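Insulated bottle: smell in the neck threads, and marks on the coating

Tumaini Ondieki
Posted January 14, 2024

I have a cream insulated bottle, matte finish, metal neck with an external thread. Used daily since September, mostly for coffee. Two problems.

First, a stale smell when the cap comes off. The inside has been washed with a long brush and looks clean, so I suspect the thread or the cap seal. 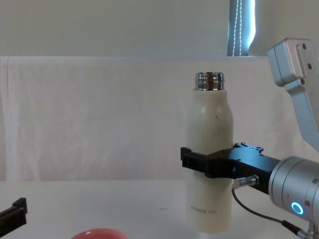
I have tried washing-up liquid and hot water, left overnight. The smell was weaker for two days and then came back. Second, there are small dark marks on the body which a sponge does not shift. I do not want to take the coating off. Is bicarbonate safe on both surfaces?

Mirjam Desmet

Treat the two separately.

For the smell, start with the cap. Lift the seal out of its groove with something blunt -- a wooden cocktail stick will do -- and wash seal and groove apart. Old coffee sits under the seal and no amount of soaking with it in place will reach it. Then fill the bottle with hot water and a tablespoon of bicarbonate, leave for two hours, rinse twice. Store it with the cap off. If the seal still smells when dry, replace it. Kaczmarczyk sell seals separately, but measure yours first, as the sizes are close.

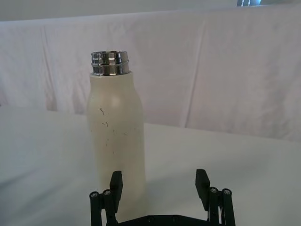

Bicarbonate on the coating is a different matter. It is a mild abrasive and will polish a matte finish if you rub hard, leaving a shiny patch more obvious than the mark. The specks and the short squiggle below the shoulder may be scuffs, in which case something has either rubbed off on to the coating or gone into it. Run a fingernail across. If it catches, the coating is scratched and cleaning will do nothing. If it does not, try a damp melamine sponge with light pressure, low down at the back first. The metal neck can take a paste of bicarbonate and an old toothbrush, worked round along the ridges. Keep the paste off the join.

Trusdale23

I just put mine in the dishwasher. Fine so far, although the paint has gone a bit dull.

Tumaini Ondieki

Thanks. There was a brown ring under the seal. Fingernail catches on one mark and not on the others, so I will try the melamine on those.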